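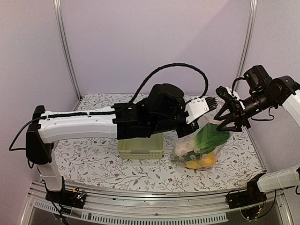 Right, quick one tonight as I've got an early start and the washing is still in the machine.

Soup. I have been trying to cook out of whatever is in the house before I go shopping again, and it's harder than it sounds. I'm a terrible one for buying things. I walk into the market in Cilton for onions and come out with a pumpkin, two kinds of beans and no onions. Then it all sits there. Then it goes soft, and I feel bad, and I go and buy more to cheer myself up.

So the rule since May has been no shop until the veg drawer is bare. Bare meaning bare. A wrinkly carrot counts as food. Half a cabbage counts as about four dinners, sadly.

What I've learnt, in no order:

Stock cubes are fine. I used to boil bones for a whole afternoon and the flat smelt of it till the weekend. Can't be bothered now.

Fry the onions longer than you want to. If you have any onions. See above.

Squash soup needs something sour at the end – lime, vinegar, a spoon of the juice from the pickle jar. Without it you're eating baby food. I made a huge pot without and ate it for days, getting crosser and crosser.

Sweetcorn goes in last. I always forget and chuck it in with the potatoes and it goes chewy. Did it agian last week.

Rice in soup keeps drinking. You leave a nice soup at night and come back to a sort of cake. Cook it seperately, or just accept the cake, which is not bad fried with an egg on top.

The one I keep going back to is the squash and ginger thing I first had at Bùi, the little place on the Skivwood road, before they put the prices up. Theirs had loads of coriander and some crispy bits, shallots I think. Mine has neither most nights. Squash, ginger, garlic, tin of coconut milk, fish sauce till it smells slightly wrong, then lime. Half an hour if you cut the squash small. Longer if you're me and your knife is blunt.

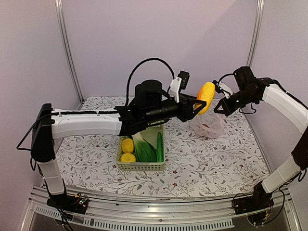 Lợi Trình wrote after the last soup post to say I should be roasting the squash first, skin on, cut side down, and scooping it out after, and that the fish sauce wants to go in early so it has time to calm down. Also that my garlic was burnt, going by the colour. Fair.

Tried the roasting. Much better, sweeter, no blunt knife problem. Takes over twice as long though, so that's a Zarbridge day off job, not a home at seven and starving job. Fish sauce early I'm less sure on, will try again.

Freezer next. There's a tub in there with no label and I think it's stew.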